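シャツをたたむ手を、機械に教える

ロボットに家事を教えるには、まず人がやってみせるしかない。衣類整理の動作データを集めているWutarでは、頭の高さのカメラで手元を撮る方法を採っている。課題は「ハンガーの入ったシャツを平らに広げ、形を整える」。8月に始まり、これまでに696本を収録した。うち114本は撮り直しである。

担当のCheng-en Yuenによると、難しいのは布の引き方だという。裾を両手でつかんで引けばしわは減るが、引きすぎると襟がずれる。人は指先の感触で加減を変えている。その加減は映像にほとんど写らない。 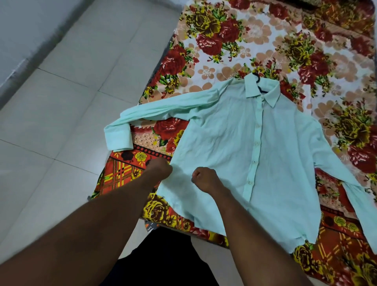

Ljubica Kneževičは、映像だけでは足りないという見方に賛成しなかった。力の値がなくても、布の動きを見れば引き具合はかなり推定できる、むしろ同じ人の手ばかり集めるほうが問題だ、というのが彼女の意見である。

Yuenもその点は認める。9月からは収録者を5人に増やし、手順書を短くした。以前は左右どちらの手から動かすかまで決めていたが、いまは始めと終わりの状態だけを指定している。寝具や床の種類も家ごとに違うままでよいことにした。

もう一つの方法が遠隔操作である。操作者が手元の装置を動かすと、離れた場所のロボットアームが同じように動く。関節の角度がそのまま記録に残るので、学習には使いやすい。ただし時間がかかる。ボタンを一つ留めるだけでも、素手の何倍もの時間を要する。 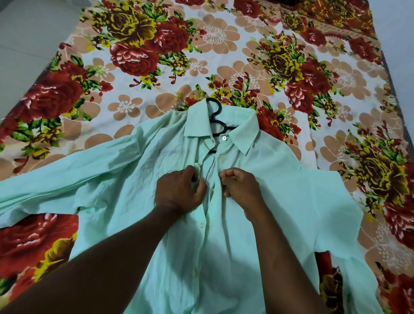
このためWutarでは、素手の映像を多く集め、遠隔操作の記録は少量にとどめている。前者で手順を、後者でアームの動かし方を学ばせる組み合わせだ。遠隔操作の収録はNasiseoの作業室で進めており、目標は500本。前立ての合わせ方には人によって癖があり、どこまでを正しい動作として扱うかはまだ決まっていない。次の課題には、襟のないシャツと子ども服が予定されている。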